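Vanda Home Notes
@vandahomenotes
2019-11-03

1/ A thread about one brown armchair and the cushions it refuses to live with.

2/ The chair is an Aerts. Channel stitching up the back, big rolled arms, upholstery the color of strong tea with a splash of milk. I paid 300 for it secondhand in January and then paid 200 to have it brought up the stairs. The new price was 2450, so I tell people I saved money.

3/ It's a wonderful chair to sit in. It is a terrible chair to put anything on. The seat has a curved front edge, and anything soft you leave there sets off for the tiles the minute you turn your back.

4/ The pink cushion is the main offender. Fuzzy, pale, bought in a weak moment. I'd say it spends two thirds of its life on the floor.

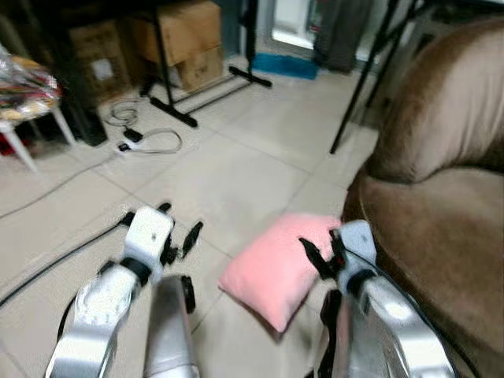

5/ And of course it's a tile floor, big beige squares, so every bit of fuzz and every stray cable shows up like evidence in a trial. A rug would hide all of it. A rug would also be one more thing to straighten.

6/ About the cables. I own a white one that I coil up neatly and find in a heap, and a power adapter that belongs to something I no longer have. I'm keeping it. You know why. The day I throw it out, the something will come back.

7/ Then there's the blue mat. I bought it from Vovton for stretching. It has been on the floor for months and I have stretched on it twice — once to reach the remote.

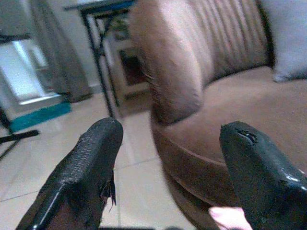

CUSHION RULES, REVISED

8/ Rule one: two cushions per chair, maximum. The Poltemik showroom had seven on one sofa and I couldn't work out where a person was supposed to go.

9/ Rule two: the gray one gets propped first, because it's the big one and it stays where it's told. The pink one goes on last and gets no say in the matter.

10/ Rule three: pick a cushion up by the edge. Grab it by the middle and you leave a dent, and then you have to do the karate chop, and then you're a person who karate chops cushions.

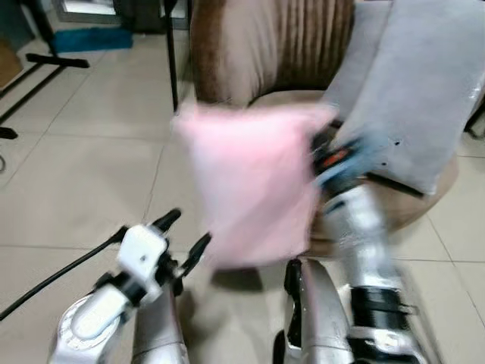 11/ Rule four is about plastic wrap, and I'm breaking it. Everything comes out of its plastic the day it gets home. My grandmother kept hers on for decades and we all stuck to it every summer. Yet I still have plastic on a cushion. I'm turning into her one sheet at a time.

12/ A few of you asked whether I'd swap the chair for something with a flatter seat. Poltemik has one for 700. I sat in it. The cushions would stay put and I would be miserable, so no.

13/ Next job is the cables. I have a box for them. The box is full of cables.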